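Moving the dining table to the new place

We moved in May, a 40 minute drive from the old house, and the only thing I worried about was the table. The couch could have gone to the tip for all I cared.

The table was second-hand when we got it. Duván Ayala sold it to us when he went back overseas and threw in four chairs that didn't match. I've done the top twice since then. The first go was a water-based varnish that went cloudy under every mug. The second was an oil I bought at Rengifo, the hardware place near the station, and that one has lasted. 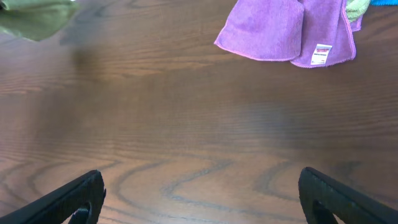 The grain on the tabletop, near one of the wavy bits.

I got two quotes for the move. One mob wanted $2000 before they'd seen the stairs. Premska sent a bloke out to look first, and he measured the landing and told me the legs would have to come off. I'd rather hear that a fortnight ahead than on the day, so they got the job.

Taking the legs off was simple enough. The bolts were stiff and one washer had rusted on. I put all the hardware in a zip bag and taped it to the underside. The top went in two doonas and an old curtain and travelled on its edge.

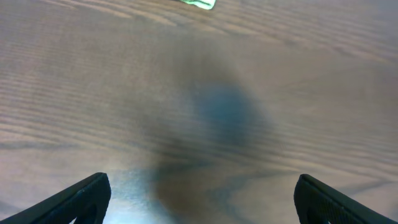 The new kitchen gets the afternoon sun, which the old one never did, so I've been reading up on finishes and fading. Krishnamoorthy Namboodiri used to restore furniture and lives a few doors down. His advice was to leave the oil alone for a year, move the fruit bowl every week or so, and hang a blind. We've ordered the blind. He also reckons coasters are a waste of money if you wipe up properly, but we have kids, so the coasters are staying.

Still to do: felt pads for the legs, and a packer under the one nearest the fridge. The floor slopes that way and a pencil will roll off if you let it. The building report didn't mention the floor at all. I'll put up something about the laundry next, once the plumber has been back.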